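4.2 House rules for the conveyor cell

I should say up front that I did not set out to write rules. I wanted to write a paper about sorting policies, and the rules kept getting in the way until Omar Hijazi told me they were probably the more useful half of the work. So this section covers the operating practice we settled on at the Wullbridge bench between the first pilot and the end of May, and I'm going to tell it more or less in the order we argued about it.

We started from the Hamdan checklist, which a lot of small labs pass around in one version or another. It has 62 items. I like it, I really do, but it was written for a single arm on a pedestal with a fence around it, and a good chunk of it makes no sense for two arms sharing a belt on a tabletop. We went through it line by line over a long Monday and kept 30 items as written. The others we dropped, merged, or rewrote for a two-arm cell, and the full list is in Appendix B for anyone who wants to quarrel with our choices (please do, we've changed our minds twice already).

The first rule we rewrote was about the controls. Hamdan asks for a stop button "within reach of the operator," and I had always read that as a comment about arm's length. Omar reads it as a comment about what your arm has to cross on the way there. If you have to reach over the belt, or under a raised elbow joint, the button is out of reach as far as he's concerned. We now write it his way. The control box stays on the table by the conveyor, buttons up, and its place is checked before the arms are powered. It can't be moved during a session, even by a few inches, even if it's blocking somebody's favorite tray position — that last bit is in there because of me.

The second rule is about where things may sit when a run begins. We call it the Koltetti layout, after the sorting task we borrowed it from. Trays go on the operator's side of the belt, side by side, and they don't overlap the belt or each other. The receiving tray has to be empty at the start. Parts waiting their turn stay inside a tray and never go straight on the tabletop. Figure 7 shows the cell with the red and green trays in place and one gripper down at the belt.

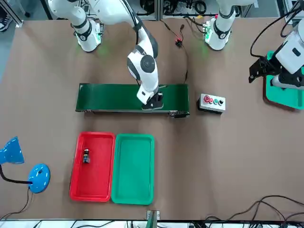

12 min read

Figure 7. The two-arm cell with conveyor, control box and trays. The green tray is empty, and a small part stands in the red one.

The third rule took the longest, and it's about cables. Every guideline I've read says to keep cables tidy, and I've never met anyone who could tell me what that means in a way two people would agree on. Our version splits the table into zones. In the work zone, which covers the belt, the trays and anything a gripper can get to, each cable needs a named purpose on the setup sheet. Along the edges of the table we're a lot more relaxed. You can have a crowd of cables there and still pass, as long as none of them gets pulled when an arm goes through its full travel at slow speed. I'd love to claim we got to a beautiful table this way. We got to a table where I can tell you what every line near the belt is for, and I'll take it.

Connectors get their own line on the sheet. If one is lying between the arm bases, the operator writes down whether it's in use, and a second person signs next to it. It feels silly the first few times! But the sheet is also what we hand to whoever has the next shift, and I would rather read one extra line than go tracing a thin black wire with my finger at eight in the morning.

Then there's lighting. We allow a desk lamp on the table, but its base and its cord count as part of the layout, so moving the lamp means redoing the reach check. Trurkska, who build the fixtures we use, suggested taping an outline around every base on the table, and we tried that for a while. The tape lifted at the corners and we went back to measuring.

How well did people follow all this? We logged 449 sessions under the revised rules. Each one started with the setup sheet, and the run could not be launched until the sheet was filled in, so completion tells you very little. Quality is the better question, and I read through almost all of the sheets myself. The layout lines were filled in carefully. The cable lines were the weak spot, with a lot of "same as before" in the purpose column, and we've since stopped accepting that as an answer.

One thing I'd do differently is the tray rule. We wrote it by position and left color out, on the theory that the software shouldn't care. People care, though. New operators called the trays by color from day one, and the written rule said "left" and "right" without saying whose left. On a bench where the arms face the operator, the robot's right arm is on your left, so you can guess how that went. The current draft names each tray by color and each arm from the robot's point of view, and the same wording is used on the setup sheet, in the code and in the figures of this paper.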